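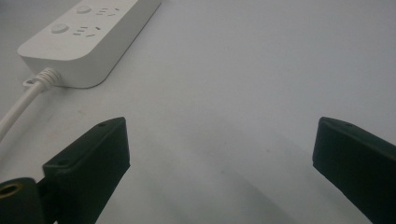
Le poste vu depuis la pince à main : multiprise à boutons, doigts ouverts.

Manipuler une multiprise à la pince : quelles règles pour la fiche de poste ?

Rodel Tagle
8 avril 2023

Bonjour,

Je dois rédiger la fiche de poste pour une série d'enregistrements faits avec une pince tenue à la main, avant passage sur le bras. L'objet à manipuler est une multiprise blanche avec des boutons-poussoirs ronds sur le dessus, chacun à côté d'une prise. Les tâches prévues : appuyer sur un bouton, pousser la multiprise pour la réorienter, saisir le cordon près du manchon annelé et le déplacer. Plus tard, insérer une fiche.

Nous avons prévu 472 enregistrements, répartis entre six opérateurs. Aucun n'est électricien. La procédure générale de l'atelier fait 11 pages et parle surtout du bras : arrêt d'urgence, vitesse réduite, zone à ne pas franchir. Pour la pince à main il n'y a presque rien, et pour les objets électriques une seule phrase : « prendre les précautions d'usage ».

Mes questions :

– faut-il imposer que la multiprise soit débranchée du mur, même pour les tâches où on appuie sur le bouton ?
– une habilitation électrique est-elle nécessaire pour les opérateurs ?
– y a-t-il des bonnes pratiques pour le plateau et l'éclairage ? Le plateau est blanc, l'objet aussi, et la pince fait une ombre large au milieu.

La pince est une Flurnine, doigts noirs avec des petits trous de fixation près des pointes, et il y a un insert fileté couleur laiton sur une pièce cylindrique à côté. Je le précise parce qu'on m'a demandé si c'était un problème près des prises.

Merci d'avance.

mdupin_elec

Je réponds pour la partie électrique, je laisse le reste à d'autres.

Débranchée, oui, et pour toutes les tâches. Un bouton de multiprise s'enfonce aussi bien hors tension. Si le modèle a un voyant et que vous avez besoin de le voir allumé, c'est un autre essai, avec une autre analyse de risque. Ne mélangez pas les deux dans la même fiche.

Il faut écrire dans la fiche ce que veut dire « débranchée ». Un bouton sur arrêt ne suffit pas : selon la construction, il peut ne couper qu'un seul conducteur. Je mettrais ceci :

« La fiche du cordon est retirée de la prise murale et posée sur le plateau ou à un endroit visible de l'opérateur pendant tout l'enregistrement. »

Sur votre photo le cordon part vers la gauche et on ne voit pas où il arrive. Pour quelqu'un qui relit les enregistrements, c'est gênant. Soit vous ramenez la fiche dans le champ, soit vous la faites contrôler et noter avant chaque série. Un capuchon verrouillable sur la fiche marche bien aussi, ça coûte peu.

Pour l'habilitation : elle dépend du risque électrique auquel la personne est exposée et c'est l'employeur qui tranche. Jusqu'à 1 000 V en alternatif on est en basse tension, donc le secteur en fait partie, et « basse » ne veut pas dire sans danger. Pour un objet séparé de toute source, boîtier fermé, manipulé comme un objet quelconque, je ne vois pas ce qui la justifierait. Si un jour vous passez sous tension avec une pince qui va vers les alvéoles, la réponse change et il faut voir avec votre préventeur avant d'écrire quoi que ce soit.

L'insert laiton : hors tension, aucun souci électrique. Sous tension, toute pièce métallique de l'outil qui peut s'approcher d'un contact doit être traitée comme conductrice, y compris les vis dans les doigts. Et du plastique noir n'est pas forcément isolant, certains filaments sont chargés en carbone. Demandez la matière au fabricant.

À ajouter aussi : retrait immédiat d'une multiprise dont le boîtier est fendu ou dont le manchon se décolle. Tirer sur le cordon avec une pince des dizaines de fois n'est pas un usage prévu. Une fois la série finie, l'objet ne retourne pas au bureau. Chez nous on colle une étiquette « essais – ne pas brancher » dessous.

atelier_Hadgu

débranche tout et basta, on fait comme ça chez Hadgu et on n'a jamais eu d'histoires. pour le blanc sur blanc mets un set de table gris

plateau3

Je complète sur le plateau et l'organisation, on a fait une campagne semblable en janvier chez Orton.

Blanc sur blanc, il faut décider si c'est voulu. Si la fiche impose un plateau clair, notez-le comme condition et gardez-le pour toute la série. Si vous variez les fonds, écrivez lesquels et dans quel ordre, sinon chaque opérateur prend ce qui traîne. Les bords de votre multiprise se lisent surtout par l'ombre grise le long du boîtier, donc je n'éclairerais pas plus fort. L'ombre de la pince n'est pas un défaut non plus, elle sera là avec le bras si la caméra et les lampes sont placées pareil.

Nettoyez le plateau entre deux séries. On voit des petites taches sur le vôtre, ce n'est pas grave mais il vaut mieux que ce soit constant.

Points que nous avons dans notre fiche et qui manquent souvent :

– position de départ des doigts (ouverts, à distance de l'objet) ;
– sens du cordon, à changer selon une liste et pas au hasard ;
– partie du cordon qu'on a le droit de saisir. Nous interdisons la traction sur le manchon, on prend plus loin ;
– l'autre main reste hors du plateau ;
– qui arrête la série et comment on le note.

Pour l'insertion de fiche, faites une fiche séparée. Les efforts sont plus grands, la multiprise glisse et l'opérateur finit par la tenir avec l'autre main, près des doigts de la pince. Prévoyez une bride ou un antidérapant dès le début.

Rodel, je peux t'envoyer notre modèle si tu passes par la messagerie.

Contact – Mentions légales – © Trakovero, entraide technique – Haut de page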